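Open day at the Hovisach training kitchen, May 2, 2023

The building is on Pearce Street, two stops past the market, and the side gate was open by the time we got there. Entry was free. Coffee cost 75 cents and you paid at the door. Tours went up in groups of 16, and ours waited 25 minutes in the hallway, next to a display of old Vistatex aprons.

Nondico runs the place and rents it out for evening classes. The front room is mostly tables and a sign-up desk. The part I wanted to see was the drinks station in the back, against the red brick wall. It is a stainless steel counter divided into compartments, with a shelf along the top and storage underneath. White mugs, a glass measuring cup and plastic water bottles were sitting in it when we came through.

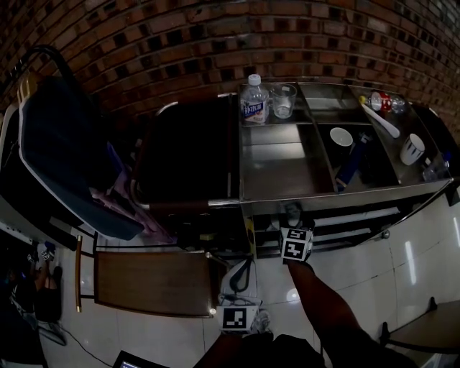

One visitor in our group said she would never buy a counter with dividers — too many corners to wipe, and a big tray never fits. She has a flat one at home and keeps her cups on a rack. The guide answered that the classes had asked for compartments, and that a flat top is still on the list for the second kitchen.

I side with the classes. At home my measuring cup is always behind something else.

The second kitchen was locked. It is supposed to open in September, with 2 sinks and a longer worktop. The tour ended at the back stairs, and the coffee had run out when we got down.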